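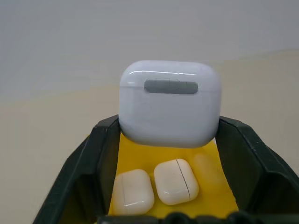

Small white cases: sorting and checking returned earbuds
Project report, second draft – 18th May
Kelechi Dauda and Idalina Figueiredo

What we set out to do

Our question was pretty small. When a pile of used earbud charging cases comes back to a repair desk, how much can you tell from the outside, and how much only once the lid is up? Repair desks get them in bags, mixed sizes, mostly white. They all look the same from across a room. They are not the same.

We picked white ones only. Colored cases are easy to tell apart and would have made our numbers look better than they are.

The cases

We got 149 on loan from Ovier, the campus swap shop. Came in two boxes, no labels. Kelechi gave every one a paper tag on day one and then the tags fell off, so we started over with pencil numbers on masking tape. Lost an afternoon to that.

Two groups in the end. Large ones, wider than they are tall when closed, and small ones with rounder corners. Some of the small ones have gone a bit creamy next to the newer ones. We don't know if that is age or just how they were made. Idalina thinks age. Not proven, left out of the results.

What we looked at, outside:

Hinge. On the big cases we handled it is a gray metal bar across the back, near the top. Scratches show up there first.
Seam between lid and body. Should be even all the way along. A fingernail finds a gap faster than your eye does.
Button. On some cases it is a faint circle in the white plastic, same color as everything else, and you will miss it unless you tilt the case to the light.
Charging port. Lint. So much lint.

Then inside: are both earbuds there, do they sit down flat, any wax or grit in the wells, does the lid stay up by itself.

Setting up the table

A light tabletop is bad for white cases. We knew that and still did the first round straight on it, and wrote down seven cases as "no visible marks" that did have marks. The shine off the plastic hides them. A yellow background under the cases was a big help – you see the bottom edge properly and the shadow under it. If we did it again we would try a dark one as well and compare.

Light came from overhead. Glossy plastic gives you one bright line along the curved top edge wherever you put it, so each case had to be looked at two ways round. Back first, then front. That doubled the time but we kept it.

Opening them

Harder to describe than it sounds. The lid is light and wants to snap, and if the case is lying down the earbuds can slide when it goes. So hold the body upright, low down, open, look before touching anything. The stems tell you most of it. If one stands higher than the other, the bud isn't seated and probably isn't charging. Press it down, close, wait, open again.

We wrote "seated" or "not seated" and nothing in between. First version of the sheet had a column for "sort of" and we both used it diffrently.

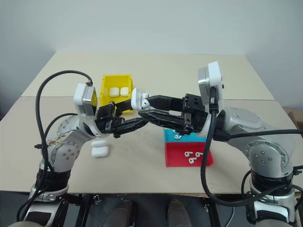 One thing we changed halfway: close the lid before putting the case down. Early on we left them open while writing notes and had buds rolling off the table. Found all of them, one was in a shoe.

Results so far

Every case was checked more than once, by each of us and then again where we disagreed. That came to 395 checks on the outside sheet. The inside sheet is still being typed up from paper, Kelechi has it.

Outside marks – we agreed most of the time on hinges, much less on seams. Seams are a judgment call and our wording was too loose. "Slightly open" meant one thing to Idalina and another to Kelechi.

Size had less to do with it than we expected. We thought the large cases would be more scratched, more surface to scratch. Doesn't look that way but we havent run the test yet.

Dirty ports did not go together with dirty wells. A case can be spotless outside and awful inside. Probably our most useful finding for a repair desk, boring as it is.

Problems

Reflections, see above. Tape residue from our own numbering, which then got counted as a mark twice before we caught it. Not testing batteries at all – out of scope, but everybody who reads this asks.

Still to do

Type up inside sheet. Rewrite the seam wording with photos next to it. Clean off the tape glue before the cases go back. Ask Ovier whether they would use a one page version of the checklist at their desk, and if yes cut it down from the two pages it is now. Bigger batch in October if they can lend us one, 900 was mentioned but not promised.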